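Fri 5 June
Logged by Renji Ishida, fit-out and fixtures, Grultthorpe

Ticket: wall print lifting and floor sheet creeping in the small booth
Priority: 3
Status: open, awaiting parts

Reported by Karla Carrillo. The mushroom print on the booth walls has started to come away at the lower corners, worst along the picket fence strip. Second complaint on the same ticket: the marbled floor sheet moves when small items are slid across it. Third, added by Emiliano Arriaga: keys are hard to find against the floor once they have been put down.

Wall print first. It is the Skerix self-adhesive type, put up last September. Pressed the lower edge by hand along all walls. The back wall is sound. The left wall lifts for a hand's width near the front corner. The right wall lifts at one point only. The top edge with the pink awning stripes is firm throughout.

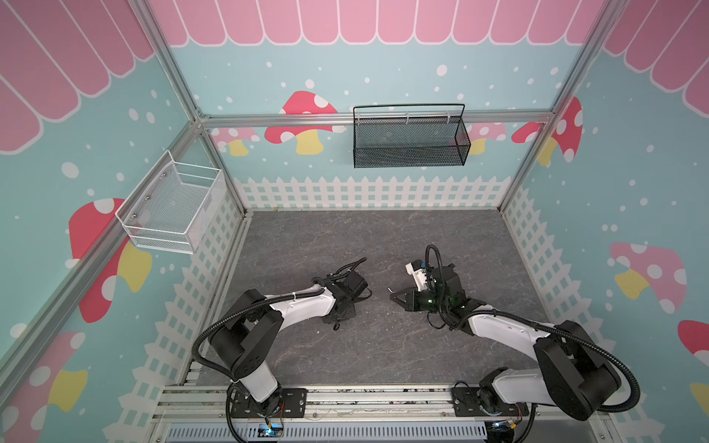
Cleaned behind the lifted sections with a barely damp cloth, left them to dry over lunch, then re-stuck with a thin bead of Sedix contact glue and a roller. Left wall held. Right wall let go again within the hour. Cleaned a second time, found a film of old polish on the panel, removed it with white spirit and repeated. Holding at close of day.

Do not trim the fence strip to hide a lifted edge. It was trimmed once already and there is no spare width left.

Floor sheet. Lifted one corner and found that the original tape had dried out. It had been rated by the supplier for 3,000 wipe-downs, a figure I would not rely on with the cleaner we use. Cut 260 mm lengths of double-sided tape and laid them parallel to the back wall. The sheet no longer creeps under hand pressure. There is still a slight rise towards the middle, which should settle.

Visibility of keys. Tried the usual sorting set on the floor with the overhead lights as normal: blue tag, gold-coloured padlock, white key, dark metal key. The tag, the padlock and the white key can be picked out at once. The dark key cannot – it sits at nearly the same tone as the grey, and the veining breaks up its outline.

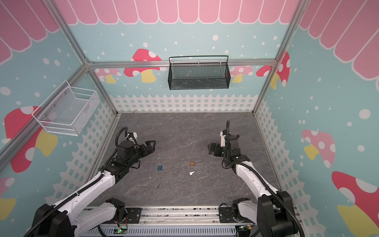
Photo: Grultthorpe workshop log

Options for the dark key:
1. Replace it with a brass one of the same cut.
2. Add a coloured cap to the head.
3. Change the floor sheet for a plain light one.

Option 1 is cheapest. Option 3 means lifting the new tape, so I would leave it until the sheet is due for replacement anyway. Getsemaní Ayala is asking Ó Néill for a price on brass blanks.

Baskets checked while I was there. The black wire one hangs from the rail on hooks and can be lifted off for cleaning. The white one is screwed to the left wall and has to be cleaned in place. Nipped up its screws a quarter turn. No damage to the print around them.

Outstanding: re-check right wall print on Monday; brass blanks; clean the back edge of the floor, where small bits collect.

Comments (3)

Karla Carrillo: Right wall still flat this morning. Left corner fine too.

Emiliano Arriaga: Would prefer option 2. We have caps in the drawer, red and yellow. Brass may look too close to the padlock.

Refugio Carrillo: Please note which white spirit was used. The last one took the colour off the awning stripes on the sample piece.

Contact the fixtures desk | © Grultthorpe | Back to top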